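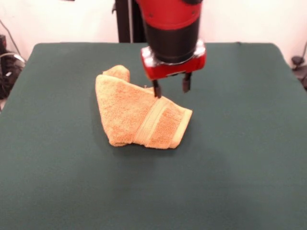 Shop > Pay & Hours Records > Pocket Books

Prelora Hours Book

Paper. In stock.

Your employer keeps a record of the hours you worked. Sometimes it's even the right one. The Prelora is a small book in which you keep your own, in ink, in your own handwriting, so that when the two disagree there are at least two.

Each book covers 27 weeks, a bit over half a year, at one spread per week. The left page is for time: start, stop, breaks taken, breaks you were told you took, and the site or address you were sent to. The right page is for money: the rate you were promised, what showed up, and a column headed "Taken out for." We made that column wide. People kept running out of room in it, what with the van rides, the boots, the bunk, the fee for processing the fee.

The book was drawn up by Itzel Cuevas, who ran payroll for a framing contractor and later sat on the other side of the desk at a wage clinic, reading time records written on drywall scraps, cigarette packs and one paper plate. The paper plate held up fairly well. She still thinks a book is better.

What's in it

Weekly spreads are undated, so you can start in April or whenever the trouble does. Behind them is a section for housing that comes with the job, with space for the address, who holds the lease if you know, what you pay, how you pay it, and the dates when the heat, water or power went off and came back. If your boss is also your landlord, fill in this section first.

After that come pages for the names of people you worked with. Coworkers scatter. The guy who carried the other end of the beam all summer is in another state by winter, and you'll find you only ever knew him as Flaco. Get the full name and a phone number while he's still standing there.

There is a page for your documents, where you write down who has your passport or ID. The correct answer is you. The page has room for other answers.

Headings are printed in 8 languages, listed on the inside cover. You can write your entries in whatever language you think in. Plenty of people do half and half, and so far it has caused less confusion than the average pay stub. 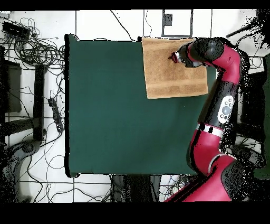 Size and build

The Prelora fits a back pocket or the bib of most overalls. The pages are sewn in and numbered, which matters a good deal, since a book with loose sheets invites the question of where the other sheets went. The cover is a coated card in gray. We had a bright yellow one for a while, very cheerful, and customers wrote to say they would rather their foreman not be able to spot it across a parking lot. Gray, then. There is no title on the front and nothing on the spine. It looks like a book in which a person writes down tire pressures.

The paper takes ballpoint well and pencil badly. We're fine with that. Use a pen.

It is water resistant in the sense of sweat and drizzle. It isn't water resistant in the sense of a five-gallon bucket, as a roofer explained to us in a long email.

Filling it in

Write on the day. An entry made at 6:40 in the evening on a bus is worth a lot more than a beautiful one made three months later from memory, and people who read these for a living can usually tell which is which. If you make a mistake, draw one line through it and write the right number next to it. Don't tear out pages. Don't use correction fluid, which makes everybody look guilty, including people who have never done anything.

Write down what was said about pay, and who said it. "Ray says Friday money comes next Friday" is a good entry. Your opinion of Ray can go on the blank pages at the back.

Photograph each week when you finish it and send the picture to someone you trust who doesn't work at the same place. The book can get lost. It can also get found, so keep it on you or somewhere other than the company apartment.

What it doesn't do

The Prelora won't get you paid. It has no legal powers and we're a stationery business. It is a record, and what a record is worth depends on where you are and who's asking. If you think you're owed money, talk to a worker center, a legal aid office or your state labor department, and bring the book along. If somebody is keeping you at a job by threats, or holding your papers, or locking the door, skip the bookkeeping and call for help.

It also doesn't have an app. We get asked. There was an app, named Borkix, which we worked on with considerable energy and which logged a tester as present at a job site for an entire weekend because he'd left his phone in the truck. By our arithmetic he is still owed overtime.

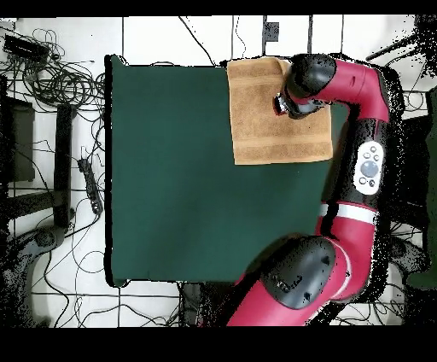 Ordering

Books are sold singly or in packs of 4. Clinics, unions, churches and community groups can order by the carton, 200 to a carton, at the group rate. Write to us before ordering more than one carton, since the printer, Srour, runs them in batches and becomes short with us when surprised.

Single copies go out in a plain envelope with only a street address for return. If mail at your housing gets opened by somebody else, have it sent to a friend or pick it up from one of the groups that stock it. We don't put a catalog in the envelope. We don't have a catalog.

Payment by card or money order. Damaged copies are replaced if they arrived that way. If a supervisor damaged it, we'll replace it too, and please write down the date.

Goes with

Destano Sleeve. A flat zip pouch for pay stubs, contracts and the agreement you were told to sign on the hood of a car. Holds the Prelora plus a modest stack of paper. The zipper is stiff for the first week.

Destano Pen, black. It's a pen. It clips inside the sleeve and you will lose it anyway, so there's a two-pack.

Questions from customers

My boss says we aren't allowed to keep our own hours. Is that true?
Ask a worker center or a lawyer where you live. While you wait for the call back, we'd write down that he said it.

Can I use it for a cash job?
Yes. Those are the jobs it was drawn up for. Write down who handed you the cash and how much.

Do you sell one for employers?
No. They seem to have plenty of paper.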